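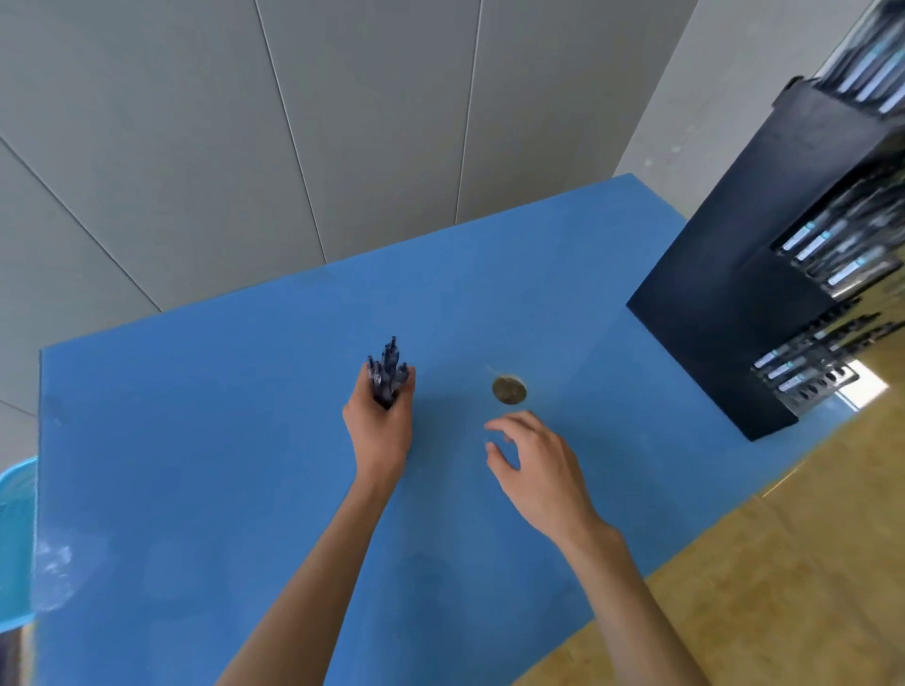
Rack filling by hand, Adgate. Stock in the left, right hand free.

7 February 2026
Notebook, Girnico display packing, cell trial

Back on the Bonsu racks today. Cell up at quarter past eight, down by half past, up again before nine. I have stopped writing "unexplained stop" in the log, as it was starting to look like the name of a railway station.

State of play, for whoever picks this book up next. The Jiltis cell fills the lower tier. People fill the upper tier, and everything else the cell declines to do, which it signals with an amber light and a noise like a disappointed goose. Target on the paperwork is 400 racks a week between the cell and the bench. Before the cell we did 300, all by hand. Last week we did rather fewer than 300, and the email about that has been sent and replied to and sent again.

Morning run
Took the cell through 28 racks without touching the program. Four stops. Two were double picks, where it came up with a pen and that pen's neighbour hooked on by the clip. One was a rack sitting slightly skewed on the nest. The last was the cell finding no pen in a feeder lane that had plenty of pens in it, and I had to go and show it one, as you would with a toddler and a shoe.

The clips are most of the trouble. Tip a heap of pens on a table and they knit themselves together. The feeder wants them in lanes, all facing the same way, none crossing. So somebody has to take the heap and turn it into lanes, and that somebody used to be a rack filler and is now, according to the new rota, an "infeed operator". Same stool.

What the infeed job consists of, timed over one lane: pick a handful from the heap, turn the odd ones round, knock the ends level, lay them in the lane, comb out the ones that have rolled over. Then again. It needs doing in bursts, when the cell is hungry, and between bursts you are watching a machine put pens in holes. The bench rate used to be set by whoever was sitting there. It is now set by the lane sensor, and the lane sensor has no interest in whether you have just got up to fill the kettle.

I said at the January review that this would be the quiet part of the change and I'd like it noted that I was wrong. It is the whole of the change. The picking was never a full job on its own, it was picking plus sorting plus checking, all done by one pair of hands without anybody having to draw a box round each bit. We automated one box and then discovered the lines between the boxes.

How the bench does it
Sat beside the hand table for a good while before lunch with the stopwatch off. Should have done this in the autumn, before we signed for anything. The method, as far as I can write it down:

Left hand takes a bundle and holds it upright. Right hand stays open and does the moving about. The left is a magazine, in other words, and it sits a short reach from the rack. The thumb does something I can't describe properly. It seems to push one pen proud of the others so the right hand has something to take hold of. When I asked, I was told there is no trick to it. I then tried it and dropped the lot.

Checking goes on at the same time and takes no time that I could find. A cracked barrel or a label on squint gets put aside during the movement that would otherwise have put it in the rack. The cell has a camera for this. It catches the labels nicely. It does not catch a stiff clicker, as it has never clicked one.

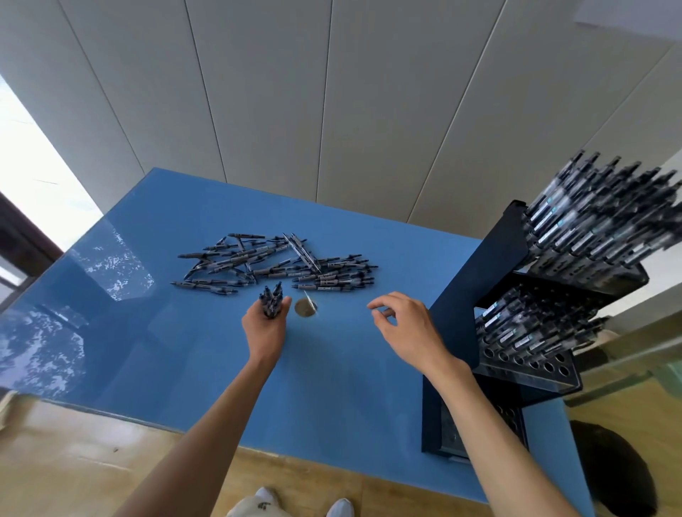

The view from the bench, given to me over the top of a mug and not softened in any way, is that the cell has taken the restful half of the work and left the fiddly half, and now the fiddly half has a light that goes amber if you look out of the window. Filling the lower tier was when you had your chat. You could do it and think about your tea. Nobody minded the idea of a machine, I was told, they minded that it had been given first pick.

Wrote that down as near as I could get it. I haven't got a good answer. My first one was about reach and wrists, and it is a fair point as far as it goes: the physio's sheet did ask for less repeat work. But the repeat work has moved upstream to the infeed, where it is the same wrists and a worse height. The lane table is fixed to suit the feeder. The hand table was chosen by the people sitting at it. I have put in for a riser under the stool as a stopgap and been asked for a cost code.

The other half of my answer was going to be that the upper tier is the skilled bit and it's good that people have kept it. Said out loud, this sounded like the sort of thing one reads on a poster, so I ate my sandwich.

Afternoon
Tried three things.

1. Turned the lane sensor delay up to 20 seconds. The goose now waits before complaining. Output over the hour looked no different on the chart and the mood improved enough that somebody offered me a biscuit. Leaving it there. Jiltis will say this voids the benchmark. The benchmark was run in their own building with pens that had plainly never met each other.

2. Swapped the order, so the bench fills a rack's upper tier first and the cell gets it second. This was suggested from the bench and I was doubtful, on the grounds that the gripper would foul the top row. It does foul the top row. It fouled it on the second rack and spent a moment wearing a pen behind its ear. Swapped back. The suggestion was still worth having: with the upper tier done first, the person sets the pace and the cell waits. There might be a way to get that without the collision, possibly with the rack turned round on the nest. Sketch on the facing page, not to scale, not especially like a rack either.

3. Ran an hour with the infeed and the bench swapping places every so often by agreement between themselves. No rule, no timer. They swapped more often than I would have guessed. The rota software can't represent this. It wants one name per station per shift, and it wants it by the previous afternoon. So for the record we were running against the rota for an hour, and the lanes were fuller than at any time this week.

Item 3 is the one I'd push. It costs nothing beyond somebody upstairs agreeing that two names can share two boxes. The pay grades are the snag. Infeed operator went through a notch lower than rack filler, on the argument that the cell does the filling. After today I don't think that argument holds up, and I have said so in an email, fairly politely. A person who reads the heap, keeps the lanes true, catches the stiff clickers and clears the goose is doing more than before. If anything has been de-skilled on this line it's me. I spent a decent part of the week pressing reset.

Odds and ends
– Double pick fix from Jiltis is promised for April. They want sample pens. Sent them a bag straight off the heap, clips tangled, and asked that nobody tidy it before testing.
– The amber light can be seen from the bench but not from the infeed stool, which is the person it is for. Mirror? Second light? Ask sparks.
– Goose volume: there is a menu for it, four levels down, under "Ambience". Set to the lowest. Will deny knowledge.
– Skewed rack stop: the nest has a worn corner on the wall side. Packed it with card for now. Card is holding.
– Stiff clickers from this morning are in the yoghurt pot on my desk. Please stop borrowing them.
– The visitors' tour has been moved to the week after next. They will want to see the cell. I'd like them to be shown the hand table first, for as long as it takes somebody to try the thumb business, and then the cell.

Tomorrow
Rack turned round on the nest, slow speed, guard shut, one at a time. If the gripper clears the top row, try the upper-tier-first order again with the bench setting pace. Get the stool riser out of stores on my own signature if the cost code hasn't turned up by ten. Ask both of today's pair whether they want their names on the swap proposal or would sooner it came from me.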